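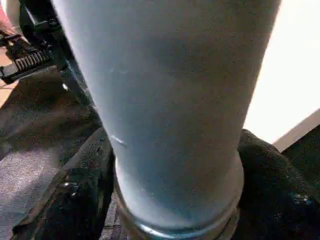 Gripper Safety and Handling Practice Engineer (Manipulation)

Lestell, Test and Practice Group
Full time, on site
Reports to: Babita Khurana, Head of Test Practice
Applications close: January 28, 2020

About the position

Lestell writes and maintains working rules for small robot arms used close to people in kitchens, offices, and care homes. The Test and Practice Group owns the handling code, a numbered set of rules covering how a gripper approaches, holds, carries, and releases everyday objects. The code is at revision 12. We are hiring one engineer to take over the chapters on drinkware and other thin-walled objects and to prepare them for the next revision, due in September.

The work is split between the bench and the document. You will run grasp trials, record what happened, and turn the results into rules that an operator can follow without calling us.

What you will do

Maintain the drinkware chapters. These set limits for closing force, finger placement relative to rims and bands, tilt during transport, and release height. Each limit must point to a trial record.

Plan and run trials on cups, tumblers, and bowls, both tapered and straight-sided. Tapered shapes take up most of the schedule. A cup that widens toward the top loads the finger pads differently when held near the base than when held at mid-height, and the current text does not separate the two cases well.

Write the inspection procedure for finger pads. The present version asks for a visual check for lint, tears, and exposed fasteners before each session. We want pass and fail criteria that two people will apply the same way.

Review footage from wrist cameras and sort failed grasps by cause, using the group's existing fault codes. New codes may be proposed but need a written case.

Check supplier claims against our own trials. Fasex and Cullance both supply gripper parts to us, and their data sheets do not use the same test method.

Answer questions from sites that use the code. Expect 3 or 4 a week. Replies are filed and reviewed at each revision.

What we require

A degree in mechanical, electrical, or robotics engineering, or equivalent time in a test lab.

Practical experience with two-finger grippers, including setup, force calibration, and pad replacement.

Experience writing test procedures that were used by someone other than the author. We will ask to see one.

Working knowledge of risk assessment for machines that share space with people.

Enough scripting ability to pull and plot force and position logs. We use Python. The choice of plotting library is yours.

Clear written English. "Shall," "should," and "may" have fixed meanings in the code and must be used accordingly.

Useful but not required

Time spent on a standards working group or an internal rules board.

Experience with soft or fabric-covered finger pads.

Familiarity with the Manalastas logging tool, version 2 or later. Training is provided in the first month.

Conditions

The bench is shared by two arms and booked in half-day blocks. Lone working with a powered arm is not permitted at any force setting. Engineers stop the arm before reaching into the work area, and this applies to senior staff as well. Anyone present may call a stop, and the reason is logged afterward.

Occasional travel to customer sites, up to 12 days a year. Objects handled at the bench weigh little, but the job includes standing for long periods and moving fixtures of up to 50 pounds with a second person.

How to apply

Send a resume, a cover letter of one page, and one sample procedure to Hằng Hồ, Recruiting, Lestell. Remove client names from the sample if needed. Quote reference 1449 in the subject line. Applications without a sample procedure will be returned once for completion.

Selected applicants will have a phone interview, followed by a half day on site. The site visit includes a bench exercise: you will be given a draft rule and a gripper, and asked to mark up the rule after trying to follow it. Travel costs for the visit are reimbursed against receipts.

Questions about the technical content of the job go to Babita Khurana. Questions about pay bands, relocation, and start dates go to Hằng Hồ.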